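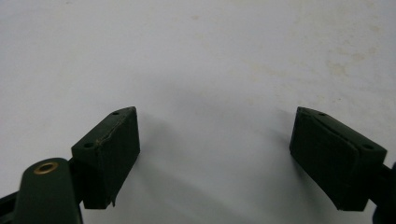 Figure 7. Clear work surface, pale finish.

Reading time: 7 minutes

Print this page | E-mail this page

Section 7. Preparing and Clearing the Work Surface

This section applies to all Gurton work tables installed in the shared workrooms at Plukville. It covers the pale table tops only. For the storage units, refer to the Jodidell shelving guide.

7.1 Before You Begin

The surface must be clear before any sorting, folding, or packing starts. Items left from an earlier task are to be placed in the return tray and must not be pushed to the back of the table.

You will need:
- two clean cotton cloths
- a bowl of lukewarm water
- mild dish soap
- the Gasser leveling key supplied with the table

7.2 Clearing and Cleaning

1. Remove all loose items from the table top. Lift each item. Do not drag it.

2. Wipe away dust and crumbs with a dry cloth, working from the back edge toward the front.

3. Add a small amount of dish soap to the water. Dampen the second cloth and wring it out well.

4. Wipe the full surface, including the front edge and both corners.

5. Dry the surface with the first cloth, turned to its clean side.

6. Look across the table at a low angle. Soft shadows and faint marks are easy to confuse on a pale finish. If a gray area stays in place when the object beside it is moved, treat it as a mark and repeat steps 4 and 5.

NOTE: Marks that remain after a second cleaning should be entered in the room log under item code 1796.

CAUTION: Do not use scouring powder, bleach, or abrasive pads. Damage caused by these products is not covered under the Gurton warranty.

7.3 Checking the Level

1. Place a round pencil near the center of the table and release it.

2. If the pencil rolls, find the foot on the low side and turn it clockwise with the leveling key, one half turn at a time.

3. Repeat the check in the other direction.

CAUTION: The table top must be empty while the feet are being adjusted. Keep hands clear of the space under each foot.

7.4 Loading the Surface

Set heavier items down first, near the center, and leave an open strip along the front edge for handling. Sheets of card or paper up to 800 mm wide may be laid flat. Wider sheets should be folded or moved to the long table.

Hot containers require a mat - the finish may discolor without one.

7.5 Routine Care

Clean the surface at the end of each working day. Check the level every 14 days, and again whenever the table has been moved.

Section reviewed April 17, 2020. Continue to Section 8, Return Trays.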